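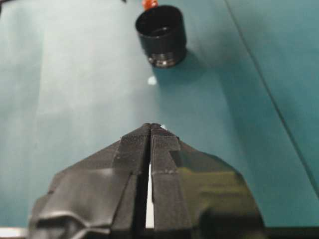
# Narkton-Wrist: grasp approach data from a wrist camera

Reading time: 3 minutes

Version of Saturday, October 6, 2018. Maintained by the manipulation group at Clirnasbridge.

## What is in this dataset

Narkton-Wrist contains 400 recorded approaches of a two-finger gripper to small objects on a table. Every recording is made only from the camera at the wrist. We do not give any view from outside, and we do not give depth.

The question behind the data is a simple one. When the gripper comes near to an object, its own fingers cover a part of the view. We wanted to know how much a grasp predictor suffers from this, and whether it helps to tell the predictor which pixels belong to the gripper.

## Objects and table

There are 20 objects. We selected mostly dark ones, such as the black cup with the threaded metallic ring at its base, as the fingers are also black and the separation is then difficult. The table surface is teal. The lighting is uneven and we left it like this, so on one side you will find a pale glare and on the other side a deeper colour. Please do not correct the white balance before you compare with our numbers.

In many recordings a second object is present near the target. It is not labelled.

## Method

The predictor, called Irko, receives one image and gives one grasp point and one angle. We trained it in 3 variants:

- Plain: the image as it comes.
- Masked: the gripper pixels are set to grey.
- Two-channel: the image stays the same, and the gripper mask is given as one more channel.

The mask is drawn by hand for the closed and for the open position of the fingers. It is fixed to the camera, therefore it does not have to be computed again for each image. When the fingers are closed, a narrow slit stays between them and light can pass through it. We count this slit as gripper.

## Result

The two-channel variant was the best on objects which were not in training. The masked variant was better than the plain one when the gripper was far from the object, but near to it the difference disappeared. Our explanation is that the grey area hides also the edge of the fingertips, and the predictor needs this edge to judge the distance. We have not proved this.

Shiny surfaces remain a problem. The housing of the gripper reflects colours from outside, and the plain variant sometimes put the grasp point on such a reflection. With the extra channel we saw this mistake less often.

## Known limits

- Only one gripper and one camera position.
- Transparent objects are missing.
- 2 of the recordings have a wrong time stamp. They are listed in errata.txt.
- The shadow of an object is sometimes longer than the object itself, and the hand-drawn outlines do not include it.

## Files

images/ contains the frames, ordered by recording.
masks/ contains the gripper masks.
labels.csv contains grasp point, angle and object name.
split.txt contains the division in training and test. Please keep it.

## Licence and use

Free for research and teaching. For a commercial use, write first to the Arsenault office in Clirnasbridge. A version with a second finger type is planned for November.

## Comments

**gripmonkey**
Is the angle in labels.csv measured from the image horizontal or from the finger axis? My results are rotated by a quarter turn.

**narkton-data**
From the finger axis. It was missing in the description of the columns and we will add it.

**t_okra**
Tried the two-channel idea on our own arm with a rougher mask and it still helped a bit. Would be good to have the weights too.

**lowbench**
The download stopped twice for me in images/, then worked on the third attempt. Could you split the archive?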